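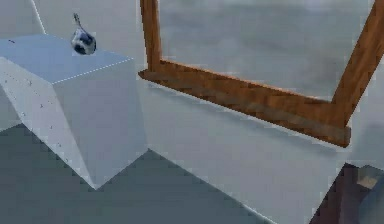

From: Vanderleia Magalhães
To: Simulation Practice list
Date: Fri 15 December
Subject: Re: Draft guidance, section 4: recording of simulated manipulation trials

Dear colleagues,

I am replying to Sandamali Weerasinghe's message on section 4 of the draft guidance. The relevant part is quoted below so that those who joined the list this month can follow the discussion.

> On reading section 4 again, I find that clause 4.2 asks each site
> to record "the scene" but does not say what a scene consists of.
> Nukholm has taken this to mean the objects to be handled and
> nothing else. Dissanayake has taken it to mean every body loaded
> by the simulator, including the floor. Both readings are fair on
> the present wording, and the two sets of records can't be
> compared.
>
> I am also concerned about clause 4.5. It permits a trial to be
> marked as a success on the basis of the final rendered view alone.
> In our own review of 210 trials, 153 had been marked in this way,
> and for many of them the stored state was never consulted. I
> would ask the editors to consider whether a rendered view should
> carry that weight.
>
> Lastly, is it the intention that the rules apply to trials run
> only for tuning, where no result is reported?
>
> Sandamali Weerasinghe
> Plarnano

The editors discussed these points at Tuesday's call, and I have been asked to set out their position.

Clause 4.2, content of the scene record

The editors agree that the wording is too loose. The revised text will require a record of every body that the arm could touch in the course of the trial, whether or not the task calls for it to be touched. Blocks, platforms, frames and other fixed structures fall under this requirement. A small object resting near the rear edge of a block is a different problem for a planner if a wooden frame stands next to the block, and a record that lists the object alone does not tell the reader so. Backdrops and other surfaces well out of reach may be left out, provided that the record says they have been.

For each listed body, the record should give its position and orientation at the start of the trial, its mass if it is free to move, and the friction values used. Where the shape used for contact differs from the shape used for display, both should be named. This matters most for small rounded items with a thin stem or loop, which are often replaced by a plain sphere or a hull when contacts are computed. A grasp on the stem may look convincing on the screen when the contact model has no stem at all.

Clause 4.5, evidence of success

Ms. Weerasinghe's figures were considered with some concern. The editors propose that a rendered view may support a finding of success but may not be the sole basis for it. The stored state at the end of the trial must be checked against a written condition, and that condition must be fixed before the trials begin. A site that changes the condition part way through a series should start a new series and number it separately.

Rendered views should still be kept. They remain the quickest means for an outside reviewer to find an object that has sunk into a surface or a body that was loaded at the wrong scale. We ask that they be stored at the size at which they were produced. Several of the views submitted for the last review had been compressed to the point that the outlines of small objects were no longer reliable — a reviewer could not say whether an item was touching its support. The draft will set no minimum resolution at this stage, but it will ask that the smallest object in the task be clearly legible.

Views should also be labeled as simulated wherever they are circulated outside the originating site. This was already stated in section 2 and will be repeated in section 4.

Tuning trials

Trials run only for tuning are outside the scope of section 4. If a tuning trial is later counted in a reported result, however, it must meet the full requirements, including the written condition fixed in advance. In practice few tuning trials will be able to do so, and sites should plan accordingly.

Matters left open

Soltavmont has asked that the random seed be added to the list of required items. The editors are inclined to accept this, but two sites have pointed out that a seed does not guarantee the same result on different hardware. Comments on suitable wording would be welcome. There is also the question of older records. Of those now held in the shared archive, 93 would not meet the revised clause 4.2. The editors do not propose to remove them, and would prefer to mark them as recorded under the earlier text.

Comments on any of the above should be sent to this list and not to the editors individually, so that they form part of the open record. Please give the clause number in the subject line. The revised section will be circulated once the comments have been read, and no site is expected to change its procedures before then.

Yours sincerely,

Vanderleia Magalhães
For the editors, section 4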